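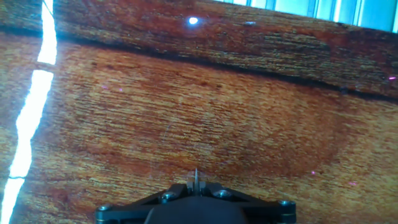

The table at Rukau: gallery

Wood, grain and wear. Pictures by Renata Herrera, text by Mikkel Ragnarsson.

The table has been in the front workroom at Rukau longer than either of us. It came from the Kratochvíl joinery when they closed their second shop, and the delivery note is still in the drawer with the price on it, 300, and nothing to say what sort of timber it was. We have asked three people since and had three answers, so the species is left out of this page.

Renata started taking pictures of it in October, mostly in the mornings. We have not yet decided whether to have it refinished. The files are 2560 across at full size, and prints can be ordered from the front desk.

1. Grain and seam
The grain is reddish orange and brown, with lighter golden strands through the darker parts. A narrow dark seam separates the main surface from the next board, which is a little darker and browner. There is a large, faint oval on the main surface as well, darker than the wood near it. It could be a stain or only a shadow.
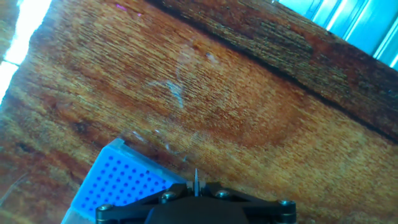
2. Curved band
The colour is warmer in this one, more amber and honey, with a deeper band curving through the grain in a low arch. You get that pattern in a cut board. The plank on the far side of the seam is chocolate brown and looks rougher. Pale smudges and light scratches show across the middle, and the blue block in the lower corner is full of small holes.

Refinishing
Codirus have quoted for sanding and oiling the whole top. Renata would like it left alone apart from a clean and a coat of wax. I would have the worst of the scratches taken out and keep the rest. The quote stands until the end of the month.

Prints
Both pictures are available unframed on matt paper, in a run of 100 each. Ask for them by number.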